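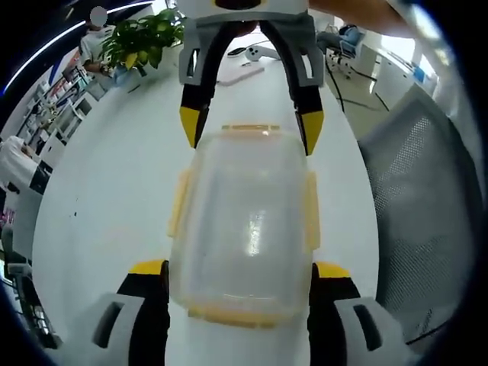
Figure 2. Clear food container with pale yellow locking tabs.

3.2 Leftover food and the choice of container

The diaries from Rastton contain 1,712 entries on food brought from home. Jayawardena and Kakakhel coded them separately, and the entries on which they disagreed were read again by Voicu. Roughly 400 entries mention food that was carried home again uneaten. In these entries the container is often named before the food – "the box with the good lid", for instance – and its colour is given more often than its size.

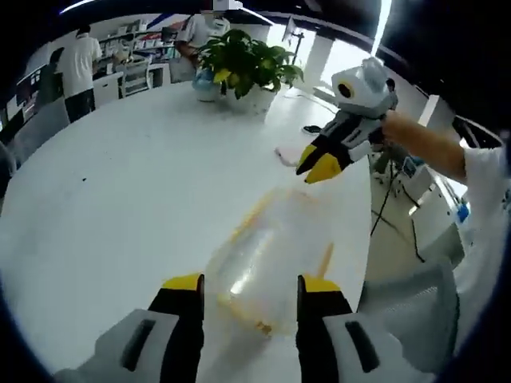
Bags were described with less care. Most diarists wrote only "in a bag", also when the same meal in a box would be labelled with a name. We asked about this in the second interview, held in April, and the usual answer was that a bag is not expected to come back.

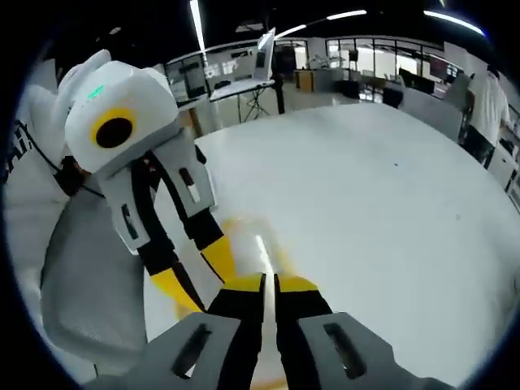
Figure 3. Large round white tabletop.

The place of eating had a smaller effect than we supposed. Diarists who ate at a shared table offered food to a neighbour more often, but they did not bring larger portions. At Skemau, where lunch was taken in 2 shifts, the later shift reported more leftovers. 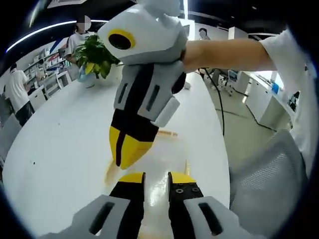 We treat this difference with caution, as 3 diarists changed shift during the study and their entries could not be separated.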